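Foncombe Tenants' League Questions Police Figures on Street Violence

FONCOMBE, 25 December 2020 - The Foncombe Tenants' League today asked the Strachan County Sheriff's Office to explain how it arrived at the claim, made in its year-end statement, that violent crime in the Meltard district is "under control."

The statement says deputies answered 654 calls for violent incidents in Meltard this year, down from 700 the year before. It credits the drop to the Vekden patrol plan, which put extra cars on the main roads starting in May. The League has read the statement several times and can't find the part that connects one thing to the other.

"They say calls went down, so the plan worked," said Judit Magyar, who chairs the League. "A call is somebody picking up a phone. Plenty of people on my street stopped picking up the phone a long time ago. I'd like to know how the sheriff counts them."

The figures also leave out how many of those calls led to an arrest, and how many arrests led to a charge. The League asked for both in writing and was sent a second copy of the same statement. It has asked again.

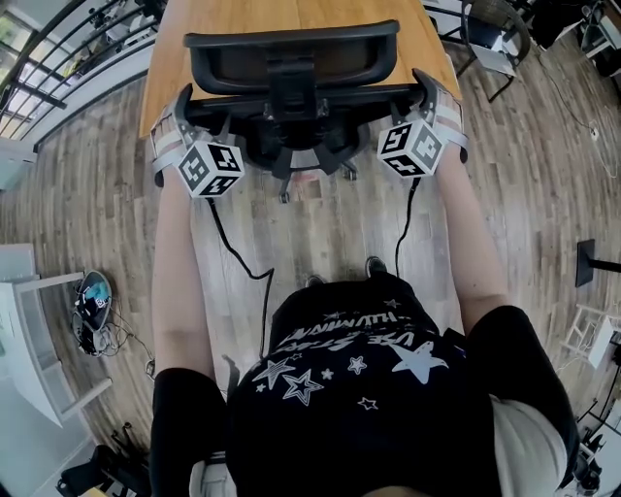
The League also doubts the choice of roads. The Vekden plan covers the avenue and the two blocks by the bus depot, where most of the stores are. The shootings that residents talk about took place on the side streets behind the old cannery, and those are not on the patrol map. When a League member raised this at the last public meeting, she was told the map was "a living document." It has not changed since it was printed.

More than 500 Meltard residents have signed a letter asking for three things: the arrest and charge numbers for this year and last, the patrol logs for the side streets, and the name of a detective that families in open cases can call. The letter was handed in at the front desk of the Sheriff's Office, where it was stamped. There has been no answer.

"We were told to be patient and wait for the full report," Magyar said. "We were told that last year too. I'm still waiting for that one."

The League does not say crime has gone up. It says that the numbers released so far don't show what the Sheriff's Office claims they show, and that county money for a second year of the plan should be held until they do. The county board is expected to take up the funding next month.

About the League: The Foncombe Tenants' League represents renters in Meltard and the streets next to it. It takes no money from the county.

Press contact: Judit Magyar, Foncombe Tenants' League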